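Friday, May 3, 2024
By Judite Neves

The Marinho low cabinet comes in two boxes and costs $49 more than the one it replaced in the catalog. I bought one for the long wall in our front room in Drerdale, where we needed somewhere to keep board games, table linens and the printer paper. It has been in use since the winter. This review covers putting it together, how it has held up, and how it compares with the Ollero, which my sister-in-law Catarina Falcão owns and let me poke at for an afternoon.

Assembly first. The instructions are drawings only. They are clear until the step where the back panel slides in, where the drawing shows the cabinet lying on its face and the next one shows it standing up with no hint of how you got there. Do this with a second person. I did it alone and the back panel came out of its groove and had to be started again. The screws are all the same length, which I appreciated. The bag had 2 spare shelf pins in it.

The box says to allow an hour. It took me most of a Saturday morning, including a trip to the garage for a better screwdriver. The hex key in the box is soft and rounded off before I was done.

Leveling is the part I would warn people about. Our floor slopes toward the street, as most floors on our block do. The Marinho has screw-in feet at the corners and none in the middle, and on a bad floor the doors hang out of line until the feet are right. You turn the feet by hand from underneath, lying down. A longer wrench would have been a help. Once I had it level, I adjusted the hinges and have only had to touch one of them again.

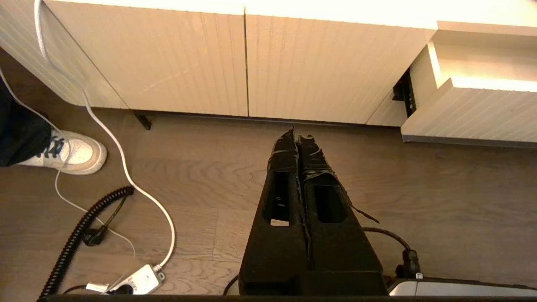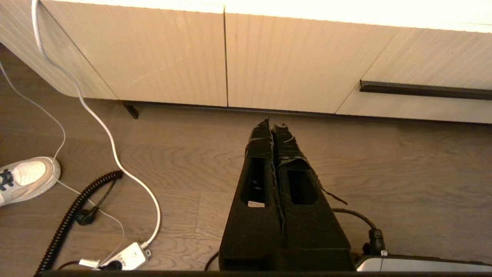
Wood floor and a light-colored cabinet.

The finish has been good so far. Coffee wipes off if you get to it the same day. A marker line came off with dish soap. The one real mark we have is a chip at a bottom corner, from the vacuum, and it is small enough that I have not bothered with the touch-up pen. Fingerprints show around the handles more than anywhere else, so expect to wipe there every week or so.

Inside, the shelves are deep enough for a large board game laid flat with the door closed. They are not deep enough for a record player with its lid up, in case you were planning on that. The shelf holes are spaced too far apart for my taste. I wanted one shelf a little higher and had to pick between too low and much too high. There is a cable hole in the back on the left side only.

The Ollero is the better-made cabinet. Its doors close softly, the shelves are thicker, and it has a foot in the middle. Catarina keeps her dishes in hers and the shelves have stayed straight. It is also heavy enough that she paid to have it carried upstairs, and it is a good deal narrower, so to fill our wall I would have needed a pair. That put it out of the running.

I also looked at the Stundirach before buying. The store only had it in dark gray and the door on the floor model was loose, so I can't say much about it.

Customer service gets a fair grade. I wrote to Marinho asking for another hex key and they sent one in a padded envelope, no charge, with no note. It was the same soft kind.

Would I buy it again? For board games and linens, yes. For dishes or a heavy television I would spend more and get the Ollero. If your floor is uneven, pick up some thin shims before you start, and have your own hex key ready. Check both boxes for dents while the delivery driver is still there, too. One of mine had a crushed end, though the panel inside was fine.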